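Round white tables: your questions, our doubts

Sollunden reader questions, updated March 19, 2023

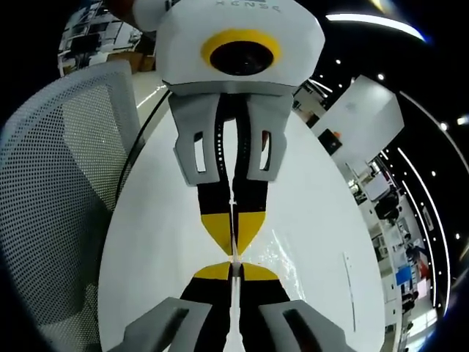 Glossy white is the finish we get asked about most, and we remain unconvinced by most of what is claimed for it. Sellers like to call it "bright" and "airy". What they leave out is that a smooth, shiny top throws the light straight back at you, as with the patch of glare on this one, and if you sit facing it all afternoon you may get tired of it. We have had a large round one in the Pimitz office since January and have kept a list of the questions people send in.

Is a round table really better for meetings?

We doubt it. The usual argument is that no one sits at the head, so everyone speaks up. In our experience the people who talk a lot carry on talking a lot. A round top is easier to walk past, and there are no corners to catch your hip on. Those are decent reasons to buy one. We wouldn't pay extra for the rest.

What size do I need?

Ours is the Drila and it is sold as seating "up to 12". Perhaps it does, if they all keep their elbows in and no one has brought a laptop. Cut pieces of newspaper to the size of the top, lay them on the floor and put your own chairs round them before you order. Pull the chairs out as well. A lot of people measure with the chairs tucked in and then can't get to the window.

Can I use mesh office chairs with it?

Yes, and plenty of people do. Grey mesh next to white looks tidy enough. Check the arms, though. Chairs with fixed arms often won't go under the top, and on a round table that leaves them sticking out in all directions. The Ki chair was recommended to us as "made for round tables". We couldn't find anything about it that was.

Where do the cables go?

This is the weak point, and the brochures are very quiet about it. On a desk against a wall you run the cable down the back. A round table in the middle of a room has no back. You end up with a black cable along the edge of a white top, where it shows more than it would on almost any other colour. You can have a hole cut in the middle, but then you have a hole in the middle for good. Clips under the rim are cheaper. The stick-on kind fell off ours, so get the sort with a screw if the underside will take one.

Does the surface scratch?

The leaflet says "scratch resistant", which could mean anything. Fine marks are hard to see from straight above and easy to see from a low angle with the light behind them, so look at a shop model that way. Put a mat under anything with metal feet.

What should I clean it with?

Warm water, a drop of washing-up liquid and a soft cloth, then a dry cloth to stop the streaks. We tried a special gloss spray at 16 pounds a bottle and could not tell the difference. Don't use scouring powder or the green side of a sponge.

How do I cut down the glare?

Move the table before you buy anything. Even 80 cm can shift the reflection away from where you sit. A blind helps with daylight. With ceiling lights there is less you can do, apart from turning one off.

Would you buy it again?

For small jobs that need a clear, pale background, yes. For long days of reading, probably a matt top.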